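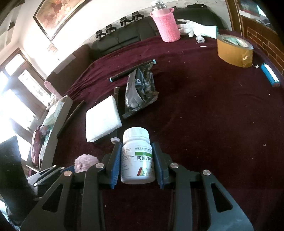
Yanling Feng says the trick is to finish every course of pills you're given and then throw out the leftovers, and I said Yanling, if you finish the course there are no leftovers. She has not written back.

Anyway, I cleaned out the medicine drawer. It took most of an evening and I'd like it noted somewhere.

The oldest thing in there was a cough syrup from a pharmacy in Plelbridge. I moved out of Plelbridge two apartments ago. I have packed and carried that syrup up stairs, twice.

Also found: 45 cents, three thermometers, and the instructions for a fourth thermometer.

You can't flush most of this stuff and you're not supposed to just toss it, so I called the drugstore on Calado. They had a drop box. They do not have it now. They suggested Liltodell.

Liltodell has a drop box. It is behind the counter and the counter closes at 4.

Reply from Yanling, finally: she keeps hers in alphabetical order in a shoebox. I did not ask how many she keeps.

Went back in November weather, in the rain, at 3:40. The man at the counter asked if any of it was liquid. The syrup was liquid. They don't take liquids.

So the pills are gone and the syrup is home again — same drawer, more legroom.

If anyone knows a place near Watedura that takes liquids, I'm free most mornings. It's grape.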